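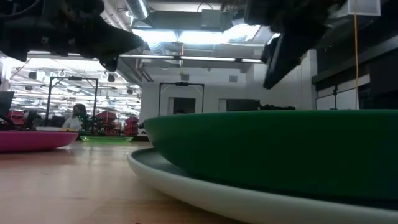 How often must the kitchenette and dining area on each floor be inspected?

Every kitchenette and dining area at the Plongate building is inspected once a month by the floor's assigned inspector, and again within seven days of any repair to plumbing, wiring or fixed equipment.

Last updated: October 18, 2022

PLONGATE BUILDING
KITCHENETTE AND DINING AREA SAFETY CHECKLIST, WITH INSPECTOR COMMENTS

Inspector: Hằng Đào
Reviewed by: Tín Hoàng, Facilities Office
Area covered: second floor, east side, 1,828 square feet
Items marked S are satisfactory. Items marked C need correction. Items marked N do not apply.

1. Fire safety

1.1 Extinguisher mounted, tag current, pin in place. S
1.2 Path to extinguisher clear. C
Comment: A recycling cart was parked in front of the cabinet at the time of inspection. Moved by the inspector. Floor staff have been reminded that the taped area is to be kept clear at all hours.
1.3 Exit sign lit on battery test. S
1.4 Exit door opens fully and latches. S
Comment: The closer was adjusted by Hellico after the previous inspection. The door now latches without being pushed.

2. Electrical

2.1 Outlets within reach of the sink protected and tested. S
2.2 No extension cords in use as permanent wiring. C
Comment: One cord runs behind the refrigerator to the water cooler. An additional outlet has been requested. The cooler is to stay unplugged until the outlet is installed.
2.3 Toaster and kettle cords free of damage. S
2.4 Microwave door seal intact. S

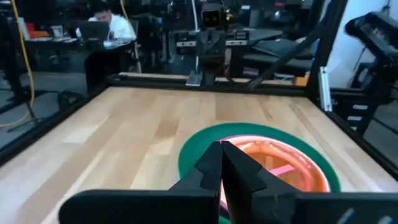 2.5 Panel labels legible. C
Comment: Circuit 7 is labeled "Wan storage," a use that ended before the present lease. The electrician is to trace the circuit and replace the label.

3. Food storage and cleaning

3.1 Refrigerator at 40 degrees or below. S
3.2 Opened food dated. C
Comment: Undated containers on the lower shelf were discarded in accordance with the posted notice.
3.3 Cleaning products stored apart from food. S
Comment: The Nodosico dispenser has been relocated to the utility closet. The safety data sheet is on the inside of the closet door.
3.4 Hand soap and paper towels supplied. S
3.5 Grease trap serviced. N

4. Floors and furniture

4.1 Walking surfaces free of trip hazards. C
Comment: The threshold strip at the corridor entrance is lifting on one side. Temporary tape applied. Permanent repair is due in November.
4.2 Chairs stable, with no split seats or missing glides. S

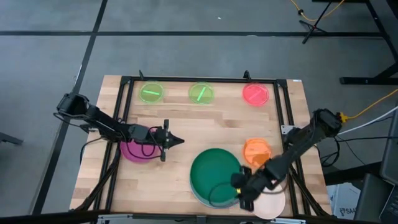 4.3 Posted occupancy limit of 64 visible from the entrance. C
Comment: The sign is present but hidden when the door is held open. It is to be remounted on the opposite wall.
4.4 Wall shelving anchored. S

5. Follow-up

Corrections under 1.2 and 3.2 were completed during the inspection. Items 2.2, 2.5, 4.1 and 4.3 remain open under work order 68. The inspector will initial each item when the repair has been checked in person.

Questions on this checklist are to be sent to the Facilities Office in writing, with the item number.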